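Cleaner Readings from a Small Sensor: Tips for the Home Workshop
Sova workshop pages, 2020-07-30

In our workshop we use simple sensors to check the shaking of a washing machine, a fan or a small pump. The sensor gives a voltage, the logger takes samples of it, and the computer draws the line. Many readers write to us that their line looks like grass. Before you buy a better sensor, please try the following points.

Begin with the cable. A long cable works as an antenna and collects the hum of the house wiring. We keep ours at 2 meters and use the shielded kind. The shield is connected only on the logger side. When both sides are connected, you can get a ground loop, and the hum becomes stronger than before. If the sensor cable must cross a power cable, let it cross at a right angle.

Fix the sensor hard. Double-sided foam tape is comfortable, but the foam is a spring, and it swallows the fast part of the movement. A thin layer of wax or a drop of quick glue is better. For a metal housing, a strong flat magnet is also good. Wipe the surface with alcohol first.

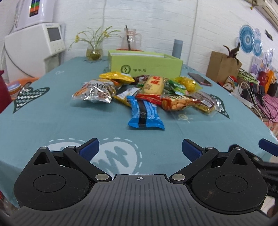
Choose the sampling speed before you choose anything else. If you want to see a movement of 40 cycles in one second, then two samples per cycle are the limit in theory, and in practice this is much too tight. We set 400 samples per second on our Harkine logger. This gives ten samples for each cycle, and the shape of the wave is well visible.

A slow sampling speed has also another danger. A fast vibration which falls between the samples comes back as a slow one which does not exist. This is called aliasing. No software can repair it afterwards, so a small low-pass filter must stand before the logger input. One resistor and one capacitor are enough for the beginning. Calculate them so that the filter lets your own frequency pass and already weakens everything above half of the sampling speed. It will not cut like a knife, and for this reason it is good to sample faster than you need.

Averaging

For slow things, like the temperature of a drying cabinet, you may smooth the line with a moving average. Take the middle value and the neighbors on both sides, together 13 samples, and write the mean in the place of the middle one. An odd number is practical, as the smoothed line then stays at its right place in time. Keep always the raw file. I deleted mine once after smoothing, and a short peak from a bad relay was lost with it.

If your disturbance comes in single sharp spikes, take the median and leave the mean aside. One wild value pulls the mean, but the median hardly notices it. The free Murnness program has both under the menu Smooth, with the window length in the small field on the right. 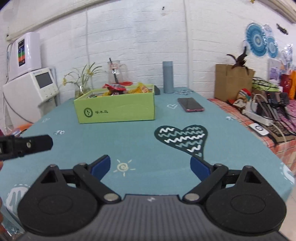 Can I average a vibration signal in the same way as a temperature?
Only with a short window. When the window becomes as long as one cycle of the vibration, the ups and downs cancel each other and you see almost a flat line, although the machine is shaking.

Input range

Set the range of the logger so that your biggest signal fills most of it, but leave some space on the top. If the range is too wide, small movements disappear in the steps of the converter. If it is too narrow, the tops of the wave are cut flat, and the spectrum shows overtones which the machine never made. The Ekinci input board has a jumper for this. Switch the power off before you move it.

Last, make one recording with the machine switched off and the sensor in place. Save it in the same folder, with the word "quiet" in the name.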